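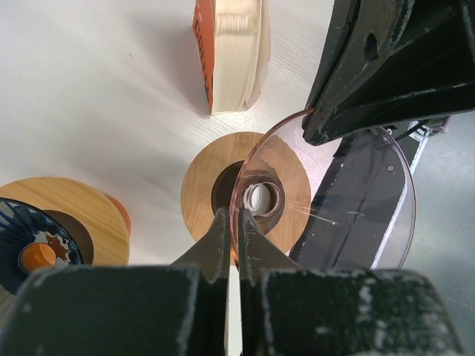
Spools are wonderful objects to study if you care about how people sort things. They are made in one basic shape, they are sold in every finish a factory can dream up, and almost anyone who winds thread, ribbon or wire ends up with a jar or drawer of them. When we asked people to group mixed spools with no instructions, we expected size to win. Surface won instead, and by a long way. Figure 1 shows how strong the pull can be: two spools with tan, wood-grain flanges look like a pair at once, even though one has a plain dark brown core and the other carries a blue patterned disc with an orange hub. The clear, pink-tinted plastic disc, with its small round hub hole and short collar, seems to come from another family altogether. Several people put clear parts like this one in a pile of their own before they had looked at anything else.

Figure 1. Wood-grain spools on a light tabletop and a transparent plastic disc held in gripper tips, with an upright paperback behind them.

4.2 What people sorted by

The full set held 3,966 sorting choices made on 462 parts, gathered at our Akdale and Jolside sites. We coded each choice by the first feature the person named out loud. Finish came first far more often than color, and color came ahead of size. We were delighted to see the same order at both sites, given that the Jolside group sewed a good deal more and might have been expected to think in terms of what fits on a machine.

Clear parts gave us the richest material of all. A tinted disc takes on a different look depending on what lies behind it, and it lends its own tint to whatever is seen through it. People noticed this and enjoyed it. Some held a disc over a wooden spool and then over the bare table, and described its color differently each time. In the coding, "pink," "clear" and "see-through" were all used for a single part, sometimes by one person within the same session. We kept these as separate answers in the main count and merged them only for the comparison in Section 5.

Scratches mattered too. Fine white marks on clear plastic were often read as a sign of age, and scratched parts tended to be placed with the older-looking wooden ones when a person made a "used" pile. Wood grain hid wear much better. This small effect deserves a study of its own, and we have set aside parts from the Suvo collection for that purpose.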